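How to Fold Your Cleaning Cloths So They Stay Folded

I have a confession to make before we begin, and it is that for most of my adult life my cleaning cloths lived in a heap. A big soft heap, in the cupboard under the laundry tub, behind the bucket. Whenever I needed one I would pull, and three others would come out with it, and I would push them back in with my foot and get on with the windows. If that sounds like your house too, put the kettle on and settle in, as this is a very easy job to fix and quite a pleasant one to do with the radio going.

The method I use now came to me from my neighbour Hajnalka Vincze, who folded linen for a guesthouse in Javov for years and still can't walk past a crumpled tea towel. I've changed a couple of things to suit my own drawer (sorry, Hajnalka!) but the bones of it are hers.

What you'll need

Your cloths, all of them, washed and completely dry
A flat surface a bit bigger than your largest cloth
A shallow drawer, a shoebox or a basket to stand them in
Half an hour, or longer if you're a chatterer like me

Sort first

Go through the whole lot and make piles by size, then by job. I keep kitchen, bathroom and glass cloths apart, each in its own colour, and the scruffy ones go in a bag in the garage for bike chains and paint. Be a little bit ruthless here. Anything stiff, holey or mysteriously sticky can go straight to the garage bag.

If you're short of good ones after the cull, there's no need to spend a fortune. I bought a bundle from Flanden for 860 cents, as my son likes to put it, and they have washed beautifully. Old flannelette sheets cut into squares work very nicely too, though you'll want to run a quick hem around them or they'll shed threads all over your mirrors.

A word about washing

Skip the fabric softener on anything you use for glass. It leaves a film behind and you'll be chasing streaks all afternoon. A warm wash with a small amount of ordinary powder is plenty, and then out on the line. In July mine take two days on the airer by the heater, and I do wait the two days, for a cloth that's folded even slightly damp will smell like a gym bag by the weekend.

Set up your folding spot

Choose somewhere at hip height if your back is anything like mine. The kitchen bench is good, the ironing board is a bit narrow, and the bed is too squashy to get a crisp edge. Clear it and wipe it down.
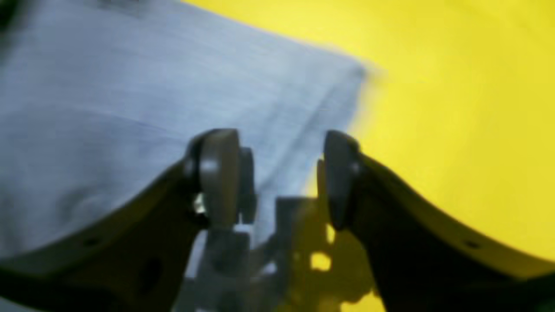
Colour makes more difference to this job than you'd expect. My old benchtop was a pale speckly thing and I could never tell where a cloth ended, so my corners never met and everything came out slightly crooked. Something strong and plain underneath is a great help, and a light blue cloth on bright yellow is about as easy on the eyes as it gets. A plain plastic tablecloth will do the trick if your bench is a similar shade to your cloths.

The fold

1. Lay the cloth out flat and smooth it from the middle outwards with your palms. If there's a label, have it facing up and nearest to you.

2. Bring the bottom edge up to meet the top edge. Run the side of your hand along the crease.

3. Fold the left third in towards the centre, then bring the right third over the top of it. You should have a long, neat strip.

4. Fold the strip in half, stopping just short of the far end - a finger's width is fine.

5. Fold in half once more and stand it up on its folded edge. If it flops, it wants a firmer press along the creases.

Thick towelling cloths can skip the last fold, or they turn into little bricks.

Putting them away

Stand the folded cloths in a row with the smooth edge up, like books on a shelf. Leave enough room to slip your fingers in. When my friend Cristian Chávez tried this he packed his drawer so tightly that he had to take it right out to get the first cloth free, so do learn from him.

Put freshly washed ones at the back and take from the front, and they'll all get a fair turn. I top mine up as I bring the washing in, and it takes no longer than making a piece of toast.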